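Août, 6 h 40

Réveillée par le chauffe-eau, encore. Il claque. Trois coups, un silence, trois coups. Descendue en chaussettes dans la buanderie, flaque tiède sous le groupe de sécurité. Serpillière, seau, café.

Coupé l'arrivée d'eau froide. Le robinet était dur comme tout, j'ai dû prendre la grosse pince. Me suis pincé le pouce évidement.

Rappelé Gulletier à l'ouverture. Personne avant la fin de semaine, ou alors déplacement à 148 euros sans les pièces. J'ai dit que je rappellerais. Pas rappelé.
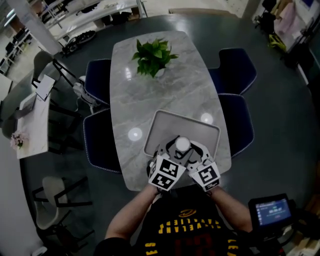 11 h

Magasin. Groupe de sécurité neuf, marque Staltholm, plus du téflon, plus un siphon parce que l'ancien est tout entartré. Le vendeur voulait me refiler un ballon complet, le Skidberg, 375 euros en promo. Non merci. Le nôtre a douze ans, d'accord, mais la cuve est saine, enfin je crois. Anode jamais changée par contre. À noter quelque part.

Oublié le joint fibre. Retournée. Vingt minutes de perdues, parking plein.

14 h

Disjoncteur coupé, vérifié deux fois. Vidange interminable, le tuyau d'arrosage jusqu'au caniveau, l'eau qui sort couleur thé au lait. Ouvert le robinet chaud de l'évier du haut pour faire l'appel d'air, sinon rien ne coule. Ça je l'avais appris l'autre fois, à mes dépens.

Démonté le vieux groupe. Du calcaire plein les doigts, un bouchon gros comme une noix. Pas étonnant que ça goutte. Téflon : trop mis, recommencé, pas assez, recommencé.

Relevé le compteur avant de remplir, il finit par 332. On verra demain matin si ça bouge.

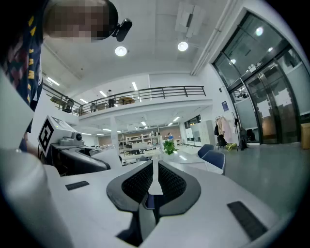
21 h 15

Rempli, purgé, rallumé. Essuyé tous les raccords avec du papier toilette pour voir. Sec côté froid. Côté chaud une perle, toute petite, resserré d'un quart de tour. Plus rien depuis une heure.

Douche froide ce soir, tant pis. Cheveux lavés à la bouilloire, comme chez ma grand-mère.

Reste à faire : l'anode, le collier du tuyau derrière la machine, et retrouver la notice du réducteur de pression (un Wuisan, dans le tirroir des garanties normalement). Laissé une assiette sous le siphon pour la nuit. Mal au dos. Je dors.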